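Skerkow Open Day

The Skerkow Open Day is a yearly public demonstration of household robots in Genholm, held in June by the robot workshop Dakgate. It is free of charge. 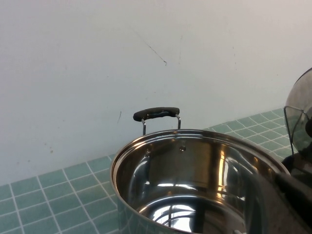

Visitors come in groups of 12, and each group stays for 11 minutes. The first open day had 52 visitors. Later the limit was raised to 120.

The main demonstration is kitchen work with one arm, named Li. It is led by Nasrin Kordestani, who also wrote the program of the day.

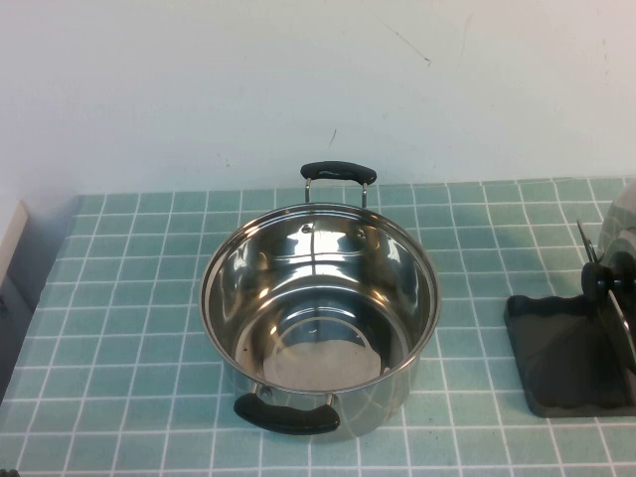 Questions are taken at the end by Kamran Mahmoudi, in English only. Children may sit in the front row.

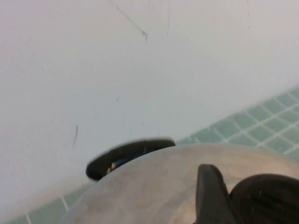
Demonstration table

The table has stayed the same through all the open days. Its top has a grid of teal squares with white lines, and a steel pot is used on it.

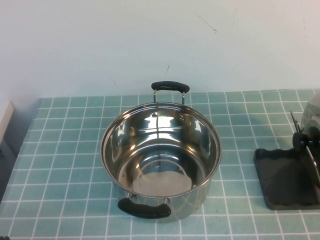

Steel pot with two black handles on the demonstration table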